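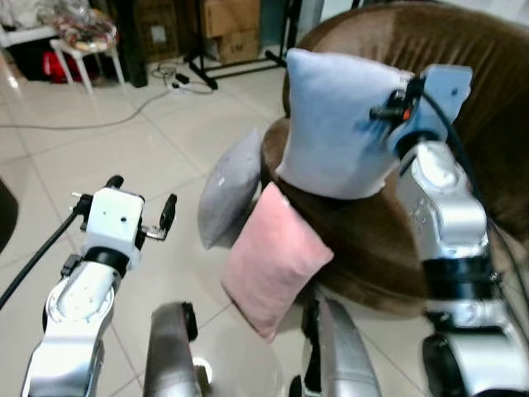 Soft Furnishings Assistant, casual or part-time

Listby is looking for someone who loves a good cushion! We hire out armchairs, stools, throws and cushions for rental homes, display suites and small events, and our range of colours has grown a lot faster than our team. We now have 366 cushions on the shelves and we need another pair of careful hands to look after them.

Most of the job is getting seating ready to go out. You'll take an armchair like the brown velvet one, try a few cushions on it (light blue, grey and pink together is a favourite with our clients at the moment) and decide what sits upright against the back, what leans and what goes up front. Then you'll plump, straighten the corners and check the lot over before it's wrapped. It's quiet, satisfying work, and you'll get to have a real say in how things look.

What you'll be doing

Matching cushions to chairs from the client's order sheet, and suggesting a swap when a colour isn't working
Brushing velvet so the pile runs the one way
Steaming creased covers and sewing up small splits in seams
Bagging and labelling covers, then stacking them by order number
Flattening and reusing cardboard boxes where they're still sound
Unpacking returns and noting any marks, pulls or missing zips

Who we'd like to hear from

You might have worked in a shop, a hotel, a theatre wardrobe or your own very tidy lounge room. We don't mind which. A good eye for colour helps, and so does patience with zips. You'll need to be comfortable on your feet for a whole shift and able to lift one end of an armchair with a workmate at the other. Basic hand sewing would be lovely, but we're happy to teach it.

Our orders run through a stock program called Trasis. It's easy to pick up and we'll sit with you for your first few shifts until you've got the hang of it.

Hours and pay

Shifts are 6 hours, starting at 9 am, with a paid tea break. We can offer 2 shifts a week to begin with and more from February, when the display suite orders come in. Pay is by the hour, with casual loading if you choose the casual option. There's free parking behind the building, and staff can borrow pieces from the range for their own parties and family dos at no charge.

How to apply

Send us a short note about yourself and a resume if you have one, with "Soft Furnishings" in the subject line. We'd also love a photo of a chair, bed or couch you've styled at home. It doesn't need to be fancy! A phone photo of your own couch is perfect.

If your note looks like a good match, we'll invite you in for a paid trial shift to meet the team and dress a few chairs with us. Please tell us in your note if you need any adjustments for the trial, or if mornings are tricky and a later start would suit you better.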